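Drying and storing late peppers
From the Rostlow Growers' newsletter, November 9, 2019
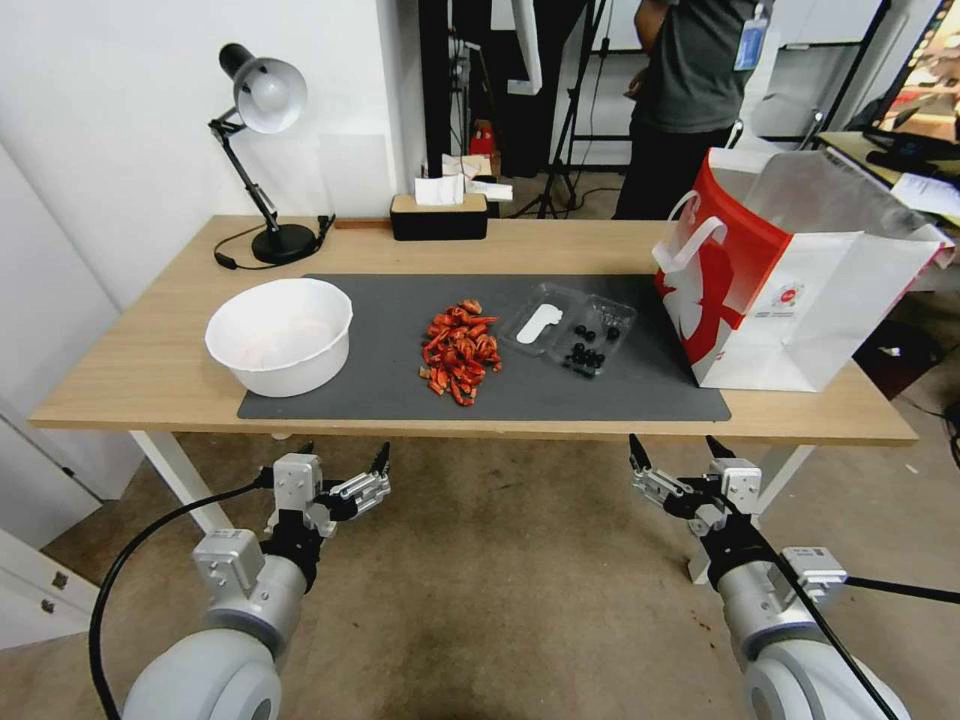 Dried red chili pieces on a gray mat, with a white plastic bowl to the left.

Most members have now pulled their last pepper plants, and the questions coming in are about moisture. Thick-walled types should be split lengthwise before drying. Thin-walled types can go in whole, though halving them shortens the run by several hours.

Set the dehydrator to 125 F and rotate the trays at the halfway point. Ffion Probert ran 14 trays of Barrientos cayenne this fall and found the bottom two lagged well behind the rest. Leaving an empty slot above the fan housing fixed most of it.

A finished piece snaps cleanly when bent. If it folds, put it back. Let the batch cool fully before closing the jar – warm peppers sweat, and the water collects under the lid. Check the glass after a day. Any fogging means another two hours of drying.

Store in the dark below 70 F. Color fades first and heat holds longer, so an orange batch from last season is still fine for cooking. Grind only what you will use in a month. Wear a mask when grinding and open a window.

The shared dehydrator is booked through the end of the month. Angus Baird keeps the list. Return the trays washed, with the mesh liners rolled separately. Two liners are still missing from July.

Seed orders for next year go to Kheri Sang.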